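Incidencia: trabajos de impresión retenidos en la cola PLERNDEN-ETQ
Servicio: impresión de etiquetas, almacén de Flolwood
Estado: resuelta, en observación
Prioridad: media
Abierta por: Deirdre Keane
Asignada a: Ebise Alemneh

Descripción inicial (D. Keane)

Desde las 07:40 los trabajos enviados a PLERNDEN-ETQ entran en la cola y no salen. El estado pasa de «En espera» a «Imprimiendo» y vuelve a «En espera» al cabo de unos segundos. Las etiquetas sueltas salen bien. El fallo aparece con los lotes que genera la aplicación Buckley al cerrar una oleada de pedidos. He reiniciado la impresora dos veces y el puesto una. Sin cambios.

08:15, E. Alemneh

Recibido. La impresora responde a ping desde el servidor y la página de prueba se imprime completa. En la cola hay 86 trabajos, todos del mismo usuario de servicio. Pauso la cola sin vaciarla para conservar los ficheros. Mientras tanto, los puestos de Flolwood pueden usar la cola de reserva TENTHORPE-ETQ, que tiene el mismo formato de papel.

08:50, E. Alemneh

Extraído el primer trabajo retenido. Ocupa 2,140 KB, cuando un lote normal no pasa de 500. El contenido es ZPL válido, pero el logotipo va incrustado como gráfico en cada etiqueta, en lugar de cargarse una vez en memoria y llamarse por referencia. Con lotes de 200 etiquetas la impresora llena el búfer, deja de aceptar datos y el servidor cierra la conexión por tiempo de espera. A continuación reintenta desde el principio, de ahí el cambio de estado que describe Deirdre.

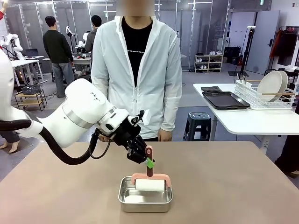 Queda por saber por qué cambió el formato. La plantilla se modificó en abril y ha funcionado desde entonces, de modo que la descarto como causa única. Pido a Deirdre la versión de Buckley instalada en el puesto y el registro de la última actualización.

09:20, D. Keane

La versión es la misma que en los demás puestos. En el registro consta que anoche se reinstaló el controlador de la impresora. Adjunto el fichero. La cola de reserva funciona, aunque los lotes grandes tardan más.

09:45, E. Alemneh

Confirmado con el registro. La reinstalación devolvió dos parámetros a su valor de fábrica:
Gráficos: «Enviar con cada etiqueta» (antes «Almacenar en impresora»)
Tiempo de espera del puerto: valor predeterminado (antes ampliado)

El segundo explica el cierre de la conexión. El primero, el tamaño de los trabajos.

Acciones realizadas:
Restaurado el modo de gráficos almacenados.
Cargado el logotipo en la memoria de la impresora y comprobado con un listado de directorio.
Ampliado el tiempo de espera del puerto TCP en el servidor.
Eliminados los trabajos retenidos. Hay que relanzarlos desde Buckley; si se reanudan los antiguos, conservan el gráfico incrustado y vuelven a fallar.

10:10, D. Keane

Relanzada la primera oleada. Sale completa y sin pausas. La segunda también. En una etiqueta el código de barras aparece con una línea blanca vertical.

10:30, E. Alemneh

La línea blanca no guarda relación con la cola. Suele deberse a suciedad en el cabezal. Limpiar con la impresora apagada, alcohol isopropílico y un paño sin pelusa, y dejar secar antes de cerrar la tapa. Si la línea sigue en la misma posición, abrir un ticket aparte para revisar el cabezal.

11:05, D. Keane

Cabezal limpio. La línea ha desaparecido. Devuelvo los puestos a PLERNDEN-ETQ.

11:15, E. Alemneh

Exportada la configuración del controlador y guardada junto al procedimiento de instalación. Pendiente de añadir a ese procedimiento la importación del perfil como último paso. Dejo el ticket en observación hasta el próximo cierre de turno.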